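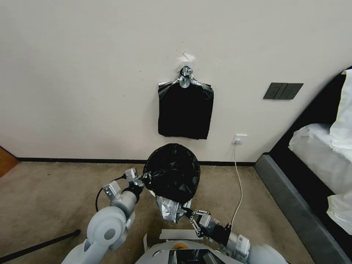

*墙上的深灰色开关面板，墙脚的白色插座，插着插头。*

# 墙里面的电，是从哪儿来的？

小时候我一直以为，电是住在墙里的。

我的想法是这样的：墙里有一个水箱一样的东西，装满了电，插头一插进去，电就哗啦啦流出来。我还担心过，家里台灯开太久，会不会把墙里的电用光？有天晚上我偷偷问外婆，外婆想了一会儿，说：“那你早点睡，省一点。”（外婆真聪明！）

后来我学了物理，又给孩子们讲了好些年的科学故事，才明白墙里既没有水箱，也没有存着电。墙里有的是电线。电线沿着墙往上走，或者往下走，钻过天花板和楼板，走到家里的配电箱，再走出你家的门，走出大楼，走到街上，走到很远很远的地方去。

今天我们就倒着走一遍，从插座出发，一路走回电的老家。

## 先说说电到底是什么

世界上所有的东西，桌子、苹果、你的鼻子，都是由特别特别小的“原子”组成的。原子里面还有更小的家伙，叫电子。在木头和塑料里，电子很恋家，抓着自己的原子不肯走。可是在铜这样的金属里，有一部分电子很爱串门，一会儿跑到这边，一会儿跑到那边。

平时它们乱跑，谁也不听谁的，就像下课铃刚响的走廊。可是如果有什么东西推它们一把，让它们朝着同一个方向挪，电流就出现了！

所以电线里面是铜，外面包一层塑料。铜负责让电子走路，塑料负责把电子拦在里面，不让它们跑到你的手上来。能让电流轻松通过的材料，我们叫它**导体**；很难让电流通过的材料，叫**绝缘体**。这两个词有点拗口，你多念几遍就顺了。我有个学生叫Darius，他把绝缘体记成“绝不缘体”，念了一个学期，也没记错意思。

还有一件很有意思的事：电线里的电子走得非常慢，比蜗牛还慢。你肯定要问，那为什么我一按开关，灯马上就亮了呢？

你想象一根长长的水管，里面已经装满了水。你在这头拧开水龙头，那头马上就有水流出来，对不对？流出来的那滴水，本来就在管口等着，它可没有从这头一路跑过去。电线里也是这样，到处都已经挤满了电子，这头一推，那头几乎同时就动起来了。跑得飞快的是那个“推”，电子自己只是慢悠悠地挪了一小步。

## 电为什么要走一个圈

你仔细看过插头吗？（看就好，看的时候别把它往插座里插，也别摸金属片！）插头上至少有两个金属片，从来没有只长一个的。

这是为什么呢？电流要走一个完整的圈，才肯干活。它从一根线来，经过台灯，再从另一根线回去。这个圈叫**电路**。圈只要断了一个地方，不管断的地方多小，电流就停了。

有的插头还有第三个金属片，它连着的那根线叫地线。平时地线什么活儿也不干，安安静静地待着。万一电器里面坏了，电跑到了金属外壳上，地线就给它一条安全的路，保护装置也会赶紧把电断开。我觉得地线特别像游泳池边的救生员，大部分时间坐着，可是少了他真不行。

## 开关是一座小吊桥

懂了电路，开关就好懂了。

开关里面有一小片金属，像一座可以放下、也可以拉起来的吊桥。你按一下，吊桥放下来，圈连上了，电流过桥，灯亮啦！再按一下，吊桥拉起来，圈断开了，灯灭。那个“咔嗒”的声音，就是里面的小零件弹到新位置时发出来的。

我小时候最爱干的事情，是把开关按到一半，想让灯“半亮”。没有用的，普通的开关里有弹簧，会帮吊桥快快地倒向一边，因为吊桥停在半空中会冒小火花，对开关很不好。所以，小朋友们，别学我。

## 出发，往外走！

好，现在我们把自己变得小小的，从插座钻进去。

第一站是家里的**配电箱**。它常常在大门附近，小门打开，里面有一排小扳手。每个小扳手管着一块地方，这个管厨房，那个管卧室，还有一个可能专门管空调。要是某根线上的电流太大了，电线会发热，热过头就有危险，这时候小扳手会自己跳下来，把圈断开。大人说的“跳闸了”，就是它。它跳下来的时候可能会让你的动画片突然没了，请不要生它的气，它在保护你们家呢。

第二站是**电表**。电表像一个特别认真的记账员，你们家用了多少电，它全都记下来，一点儿也不会漏。

第三站就到外面了。我住的小城叫Drindari，我家那条街的拐角上有一个灰色的大铁柜，嗡嗡地响，冬天还常有猫趴在旁边。那里面是**变压器**。在有些地方，变压器会挂在电线杆上，或者住在一间小屋子里。不管它住在哪儿，外面都会有一个黄色三角形、画着闪电的标志，意思是：离我远一点，不要爬，不要踢球踢到我这儿来！

## 变压器在忙什么

讲变压器，先得讲**电压**。

还记得那个“推”吗？电压就是这个推力有多大。一节普通的五号电池，电压是1.5伏，轻轻推一下，遥控器就能用了。中国家里的插座是220伏，这一把推得可就重多了，足够让人受很重的伤。所以电池可以拿在手里玩，插座绝对不可以。

可是高高的铁塔上那些电线，电压能到几十万伏！为什么要这么高呢？

我给你打个比方。假设你要把很多苹果送到很远的村子去。你可以派一大群人，每人手里只拿一个，一路上挤来挤去，大家都热得满头大汗，力气都浪费在路上了。你也可以只派几个人，每人背满满一筐，路上宽宽松松的。电压高，就像每个人背的筐大，同样多的能量，电线里只要走很小的电流，路上发热浪费掉的也就少得多。

等到了村口，大筐太重了，没法直接递给小朋友，就要换成小篮子。变压器干的就是换筐的活儿。出发的时候它把电压升高，到了城里再一级一级降下来，降到你家能用的样子。

有一回我带孩子们去看变电站（站在围栏外面看的），有个叫Roxana的小姑娘听了一会儿嗡嗡声，问我：“它是不是在数筐子？”我到现在也没想出比这更好的说法。

## 电的老家：发电厂

再往前走，沿着高高的铁塔翻过山，跨过河，我们就来到发电厂了。

大部分发电厂都用同一个妙招，是一位叫法拉第的科学家在将近两百年前弄明白的：把磁铁放在铜线圈旁边，让它动起来，线圈里的电子就会被推着走。磁铁转，线圈不动，可以；线圈转，磁铁不动，也可以。总之，得有一个东西一直转啊转。

那谁来推着它转呢？各家发电厂有各家的办法：

- **水电站**：让高处的水冲下来，推动大大的水轮。
- **风车**：让风来推叶片，叶片带着里面的机器转。
- **火电厂**：烧煤或者天然气，把水烧成蒸汽，蒸汽呼呼地喷出来推着轮子转。
- **核电站**：也是用蒸汽推轮子，只不过烧水的热量来自原子核。

你有没有发现，里面有两家都在烧开水？我第一次听说的时候失望极了，那么厉害的核电站，原来是一个超级大水壶！

太阳能板是个例外，它里面没有东西在转。阳光照到板子上，直接把里面的电子推动起来，安安静静，一点声音也没有。它发出来的电一直朝一个方向走，要先经过一个叫逆变器的盒子变一变，才能送进家里的插座。

从Drindari往北走40公里，有一座老水电站，我带小学生去参观过7次，每次都会有人问同一个问题：“晚上水也要上班吗？”

要上班的。电很难大量存起来，大家这会儿用多少，发电厂就要在这会儿发多少。晚饭的时候，家家户户都开灯、做饭、看电视，用的电一下子变多，发电厂就要赶紧加把劲。半夜大家睡着了，它们才能松口气。现在也有一些办法可以把用不完的电存下来，比如用很大很大的电池，或者用多出来的电把水抽到山上的水库里，等要用的时候再放下来。把水抽上山这个办法，我每次讲到，孩子们都要我再讲一遍。

## 停电的那个晚上

2011年11月，我们这儿下过一场很大的冰雨，电线上结了厚厚的冰，压断了。整条街黑乎乎的，冰箱不响了，路灯也灭了。我点了一根蜡烛，坐在厨房里，忽然听见了好多平时听不见的声音：水管里的水声，楼上邻居走路的声音，还有我自己肚子叫。

然后我走进卧室，顺手按了一下开关。当然，没有亮。过了一会儿去卫生间，我又按了一下！那天晚上我按了好多次没有电的开关，手比脑子记性好，没办法。

来修电线的师傅们在冰天雪地里忙到天亮，隔壁的Sekar给他们送了一大壶热茶。灯重新亮起来的时候，整条街的人都在欢呼，我也喊了，喊得可大声了。

## 几条一定要记住的话

讲了这么多好玩的，现在我要板起脸来说几句。

1. 手指、铅笔、钥匙、发卡，什么都不要往插座里塞。
2. 手湿的时候，不碰插头，也不碰开关。
3. 拔插头要捏住插头的塑料身子，别拽着线往外拉。
4. 看到电线的皮破了，里面露出亮亮的金属，别碰，去叫大人。
5. 外面有电线掉在地上，离得远远的，让大人打电话找电力公司。
6. 有人触电了，不要用手去拉他，马上大声喊大人来关掉电源。

## 在家可以做的小侦探游戏

这个游戏不用碰任何电线，只用眼睛和耳朵。

拿一张纸，画出你家的房间，再请一位大人陪着你，一间一间地找：哪面墙上有插座？哪面墙上有开关？画个小圆圈表示插座，画个小方块表示开关。找完以后，猜一猜电线在墙里是怎么走的，用彩笔把你猜的路线画上去。

接下来，请大人带你去看看配电箱（小门让大人开，你看就行），看看小扳手旁边有没有写字，跟你猜的对不对得上。我的学生Darius画完以后发现，他们家门厅的灯有两个开关，楼上一个，楼下一个，两个都能开，也都能关！这是怎么做到的呢？吊桥得怎么搭才行？

你先画画看，下一篇我再讲。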